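Cleaning a plush panda that can't go in the washer

Home > Cleaning and Laundry > Toys and Soft Goods

ridgeline_mom
Posted Sunday, 7:40 am

Looking for advice on surface cleaning a stuffed panda. It's white with black patches and has a green bamboo-leaf piece sewn across the chest. The tag says surface wash only. I have ignored that on other toys and gotten away with it, but the green piece worries me because I don't know if the color will run into the white.

The problem is the face and the belly. The white fur has gone gray and is a little stiff in two spots, I think from juice. The black parts look fine. It smells like the bottom of a backpack.

I have dish soap, baking soda, white vinegar, and a tub of Rudd upholstery powder left over from the couch. No steam cleaner.

harlan_b
Posted Sunday, 8:05 am

Wash it. Pillowcase, knot the end, cold water, gentle cycle, air dry. I've done this with every stuffed animal in the house and the tags all say surface wash. They print that so you can't complain later.

pinstitch
Posted Sunday, 8:22 am

I would not do that with this one. The black and white is usually fine, but the trim on these is often a different fabric from the body, and it's often glued at the back as well as stitched. I repair toys for a consignment shop and the ones that come in with a pink or green stain on the chest have nearly always been through a machine.

Test the green first. Wet a white cotton swab with cold water and one drop of dish soap, press it on the underside of the leaf for a minute, and look at the swab. If there's any green on it, keep water away from that whole area.

harlan_b
Posted Sunday, 8:31 am

Or use a color catcher sheet. Same result, less work.

pinstitch
Posted Sunday, 8:40 am

A color catcher picks up dye that's loose in the water. It doesn't do much when the trim is lying flat against wet white fur for a whole cycle. The stuffing is the other issue. If it clumps in the neck the head flops, and then you're opening a seam.

ridgeline_mom
Posted Sunday, 9:15 am

Did the swab test. No green that I can see, maybe a very faint tint. I'm going to stay with surface cleaning. What do I use on the fur itself? I tried a washcloth on an old bear once and it left lint all over.

tallow_and_twine
Posted Sunday, 9:48 am

Skip washcloths and paper towels. You want something with a bit of grip that doesn't shed. I use the Stosby felt pads, the plain ones without the scrubby side. A baby hairbrush is good for afterward.

How I do it:

Brush the dry fur first, against the nap and then with it. A lot of the gray is just dust.

Mix a little dish soap into cold water and whip it until you have suds. You only use the suds, never the water under them.

Pick up suds with the pad and work on a patch no bigger than your palm. Short strokes, one direction.

Go over the same patch with a clean pad and plain water, squeezed out hard. Do that at least 2 times or the soap stays in and the fur goes stiff again.

Brush while damp.

Leave it 8 hours before you decide whether it needs another round. Damp white fur always looks dirtier than it is.

I lay the toy on its side so I can get at the belly without holding it up. A bare table is better than a towel. Towels shed too.

harlan_b
Posted Sunday, 10:02 am

That's a whole day for one panda.

tallow_and_twine
Posted Sunday, 10:06 am

Most of it is drying. The work is short.

mudroom_dave
Posted Sunday, 11:30 am

On the smell – baking soda in a big zip bag, toy inside, shake, leave overnight, vacuum with a sock over the nozzle. Do this before any water touches it. If you do it after and the fur is still damp you get paste. I would leave the Rudd powder on the shelf. It has a perfume in it and it's hard to get all of it out of long fur, and this is something a kid puts her face in.

Vinegar is okay in a spray bottle, very diluted, on the back only.

okra_season
Posted Sunday, 12:14 pm

I have nearly the same panda, with the leaves on the chest and a small pink pad on one paw, and mine was due, so I got it out at lunch. I'm on gray pads, the fuzzy kind. They're Samholm and they come 6 to a pack. The pink on the paw didn't move at all with suds. I kept off the leaves and worked up to them from the belly side. The white fabric tag I just leave hanging out of the way.

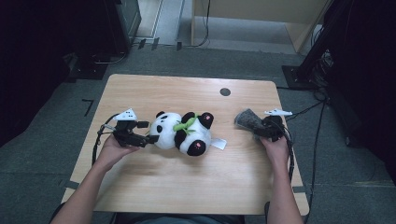

pinstitch
I'd be a little careful with a gray pad on white fur. Most are fine, but a cheap one can leave gray fibers behind and then you're cleaning those off too. Rub it on a damp white sock before you start. White pads cost the same, and you can see when they're dirty and need swapping.

okra_season
Posted Sunday, 12:41 pm

Fair point. Tried it on a sock and nothing came off, but I'll get white next time.

tallow_and_twine
Posted Sunday, 12:55 pm

I don't mind gray. The Stosby ones are gray too and I've never had fibers from them. Pads that fuzz up after one use are a different story, throw those out.

ridgeline_mom
Posted Sunday, 4:20 pm

Update. Did the baking soda for a few hours instead of overnight, then suds on the face and belly. The face is much better. One of the stiff spots on the belly is gone and the other is still there, smaller. Is it worth going at it again or am I going to wear the fur down?

mudroom_dave
Posted Sunday, 4:52 pm

Let it dry all the way first. Then put a damp pad on the spot and leave it for 5 minutes without rubbing. Dried juice is sugar and it'll soften if you give it time.

harlan_b
Posted Sunday, 5:10 pm

Still say pillowcase. But if you're that far in, do what Dave says. And dry it near a fan, not on a radiator. I flattened a rabbit that way.

pinstitch
Posted Sunday, 5:26 pm

Agree on the fan. Turn it over halfway through so the side it was lying on gets air. If the fur around the spot dries in points, a soft toothbrush will separate it.

ridgeline_mom
Posted Sunday, 5:33 pm

Okay, fan it is. Fleltwood Hardware has white pads on the shelf so I'll pick some up before I do the second round.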